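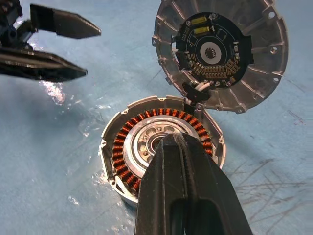 Bench notes, 5 February 2018: hide glue, again

Third attempt at the Drullby drawer fronts. The chest is supposed to date from 1845, going by a pencil mark inside the carcass, and whoever built it had a better glue pot than we do.

Mixed a fresh batch from the Kohlhase granules last night. Soaked in cold water overnight, which the tub says is optional. The tub is wrong. The batch I didn't soak last week came out like tapioca and smelled like a wet saddle.

Pot held steady all morning once I quit lifting the lid to look at it. Open time is still miserable. I had veneer down on the first front and the far end had gelled before I got the caul over it. Went back over it with the iron and a damp rag, and it took, mostly. There is a blister near the keyhole the size of a lentil. I am choosing to call it period character until somebody senior comes by.

Second front went better. Changes: warmed the cauls on the radiator, sized the substrate first, stopped answering the phone. I suspect the phone did most of it.

Tried the Promia liquid glue on offcuts for comparison. Lovely long open time, pours like syrup, and the joint slid 13 thousandths under the clamp while I was admiring it. Fine for blocks. Not letting it near the crossbanding.

Sanding: stopped at 1000 grit on the test piece. Vostow's finishing sheet wants 2000 before shellac. I tried it on one half and could not tell the halves apart, and I was the one who marked them.

To do:
Slit the blister, work in thin glue, press overnight.
Order more granules before the tub is down to dust.
Find the good veneer hammer. The bad one is in its drawer.
Scrub the pot. Whoever used it in September did not.

Leaving both fronts in clamps till morning. Please don't loosen them to check.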